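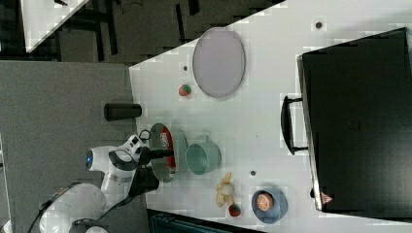
Bowls, mug and oval plate on the white tabletop.

Sorting play food and small dishes on one table

Posted by Loan Mạch

I have a white table, a few bowls, a mug, one large oval plate and a set of small food pieces including strawberries and an orange half. Everything gets used on the same surface and the small pieces end up between the dishes. I would like a fixed layout that can be reset in a minute or two. There is also a large black case on the table. Should the case stay there, and is one bowl per food type worth doing?

Shayne McAlister
Leave the case at one end with the handle facing in. Put the plate flat on the far side and don't store anything on it; it takes up too much area to be lifted every time. One bowl per type is only practical with three types or fewer. Beyond that, use one bowl for fruit and one for everything else. Stand the mug upright before you fill any bowls. Mark the positions with masking tape, about 80 mm per strip, one strip under each dish. 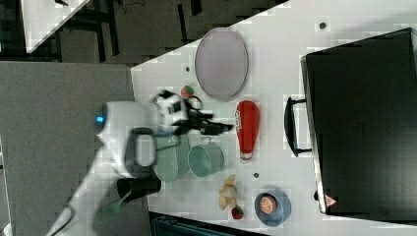
Second view: ketchup bottle on its side below the plate, blue bowl with the orange half.

Lộc Ung
Tape works, but it lifts at the corners if you wipe the table often. I use Koleck dots, 500 to a roll. The bottle should stand on its cap if the cap is flat. If not, lay it against the case. The strawberries are the pieces that go missing, so collect those first and the larger fruit last. Long utensils such as the slotted spatula don't belong in bowls. Give them a tray.

Thu Từ
Just use a box with a lid. Mine came from Cirkava and everything goes in at 5 p.m., dishes included.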